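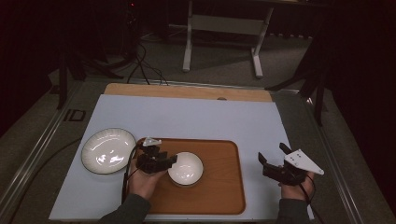
The Labour in the Demonstration

Opinion, by Ingrid Van Dusen

Public discussion of automation in Canadian food service has tended to concentrate on the day the machines arrive. Far less has been said about the months before that day, when employees are asked to show a machine how their work is done. It is the view of this writer that the earlier period deserves at least as much attention from employers, unions and regulators.

The experience at Lenell is instructive. The company prepares and serves meals for residential care homes, and in December it began a program under which tray-setting staff spend part of their shift recording demonstrations with hand-held grippers. A plate is set down, a bowl is placed on a tray, and the movement is repeated many times over. The recordings are used to train the tray-setting arms that Lenell intends to install in its main kitchen. Of the 129 people employed on the floor, 82 have taken a turn at the recording tables.

Management describes this as light duty, and in one sense the description is fair. A bowl weighs very little. The work nevertheless calls for steady attention, and it asks experienced people to set aside the habits that made them quick. Tamsin Gallagher, a tray setter for many years, told a staff meeting that she had to learn to be slow again, and that by 2 p.m. her wrists knew the difference. Her supervisor recorded the remark and, to his credit, shortened the sessions to 40 minutes.

Three matters remain unsettled. The first is pay. Demonstration work is at present compensated at the ordinary kitchen rate, although its product will remain in use long after the shift has ended. A recorded hour of skilled handling is a lasting asset to the employer, and a premium for producing it would be reasonable.

The second is consent. Staff were told that participation was voluntary, yet the roster was posted with names already entered. Darnell Oyelaran, who represents the floor on the joint health and safety body, has asked that employees be permitted to decline in writing without loss of hours. The request is modest and should be granted.

The third concerns what follows. Lenell has promised retraining for anyone whose position is changed by the new equipment, but it has not said for which jobs, at what wage, or by when. A promise in that form offers little to a person planning a mortgage renewal.

None of this is an argument against the equipment. Setting trays is repetitive work, and many who do it would welcome relief from the early shift. Employers who depend on the knowledge of their staff should put the terms of that exchange on paper before the recording begins. At Lenell the recording is already under way, and the terms should be settled before the first arm is installed.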